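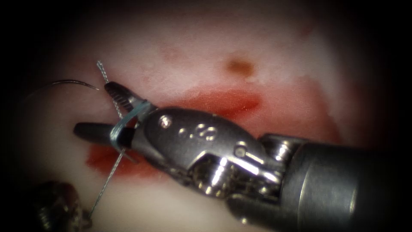 Operating Room Staff Meeting — Minutes

Monday, September 2, 2019 | By Ilze Kütt

Present: M. Lambrechts (chair), I. Kütt, day and evening scrub teams.

1. Suturing with the robot. Second trainer starts in October. Scrub nurses asked who loads needles once the arms are docked. Maarten to write it up.

2. Staffing. Bedside assistants go from 4 to 2 per shift. No layoffs — the others move to instrument processing at Tremside. Evening team objects to the short notice.

Contact: Tremside office | Back to top
2 comments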